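Last updated: February

Chapter 4
Learning to Load: Two-Handed Work in Narrow Spaces

Much of the early research on robot manipulation was done on open tables. An object stood in clear view, the hand came down from above, and the object was lifted and set somewhere else. Methods that do well under these conditions often fail when the same object has to go into a rack, a drawer or a cabinet. This chapter deals with that second kind of problem and uses a single task to do so: moving plates between a sink and a dishwasher.

The task was chosen by the Wirnolcombe group as the main test of its Skuvel method, and the group's results are the source of most of the figures given here. Dish loading has three features that make it useful for teaching. The goal is easy to state. The parts of the task can be scored separately. Finally, the hardest part, placing the plate between two rows of tines, takes place where a camera at the head of the robot often has the poorest view.

4.1 What the robot can see

Skuvel takes in one image stream from the head and one from each wrist. The head stream gives the layout of the counter, the sink and the appliance. The wrist streams give detail close to the hand, but a large share of every wrist image is taken up by the hand itself. Tines, cross-bars and clips fill much of what remains.

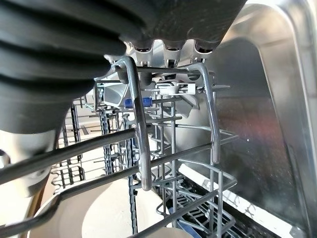
Readers of the first edition objected that a wrist view this crowded could hardly be worth the cost of processing it, and one asked why the rack could not simply be measured once and stored as a fixed model. The objection is a fair one. A stored model works as long as the rack is pushed in to the same depth each time and the folding parts are left in the same position. In the Wirnolcombe trials neither condition was held constant, and the stored model was used only as a baseline for comparison. Its results are given in Table 4.2.

Contact raises a further difficulty. Once a fingertip meets the face of a plate, the plate may turn by a few degrees, and the estimate of its angle made before the grasp is no longer valid. Skuvel therefore makes a new estimate from the wrist image after each contact. The head image is used at this stage only to confirm which side of the counter the plate is on.

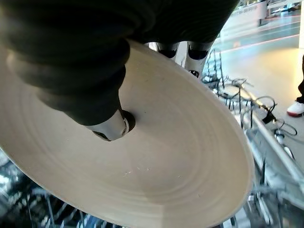
Could force sensing not do the same work at lower cost? The question was put by Paju in a written response to the method, which argued that a change in load at the fingertip is a more direct sign of slip than any change in an image. The authors of Skuvel accepted the point with regard to slip. They held, however, that load readings alone do not show where the rim lies in relation to the tines. Section 4.4 returns to this exchange – it has still not been settled – and sets out what each side would need to show.

4.2 How the demonstrations were collected

The training set contains 3537 demonstrations, all recorded by human operators who controlled both arms at once. Each demonstration was divided into four phases: reach, grasp, transfer and place. Operators were told to keep the hand that was not holding a plate open and clear of the work, so that its position would be similar from one recording to the next. The transfer phase ends with the plate held nearly on edge over the rack.
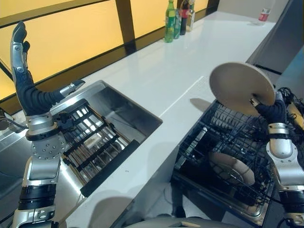

Vurnine has suggested in its comments on the data that the transfer phase should not be scored at all, on the grounds that a plate carried safely to the wrong place is of no value to anyone. The present text keeps the four phases. A single score for the whole task hides the point at which a method breaks down, and the student who wishes to improve a method needs to know that point.

4.3 A first look at the results

The evaluation consisted of 174 trials. For each trial the starting position of the plate was changed, and in 50 of them the rack was also moved from its usual position. Failures were recorded under the phase in which they first occurred. The place phase accounted for the largest share, as might be expected, but the grasp phase was second, and most of the grasp failures took place in the sink. A plate resting against the wall of a basin leaves little room for the fingers on one side. 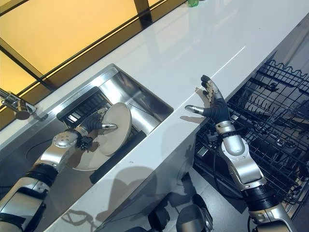
Figure 4.4. Left hand gripping a plate in the sink; right hand open above the counter.

The order of these results has a practical meaning. Work on the place phase alone cannot help in trials that have already failed in the sink. Students should keep this in mind when reading Section 4.5, where two later versions of the method are compared – one with extra sink demonstrations and one without.

Related sections
3.6 Estimating the angle of flat objects
4.4 Vision and force at the point of contact
4.5 Two revisions of Skuvel
5.1 Doors, drawers and sliding racks
Appendix B: Scoring sheets for phased tasks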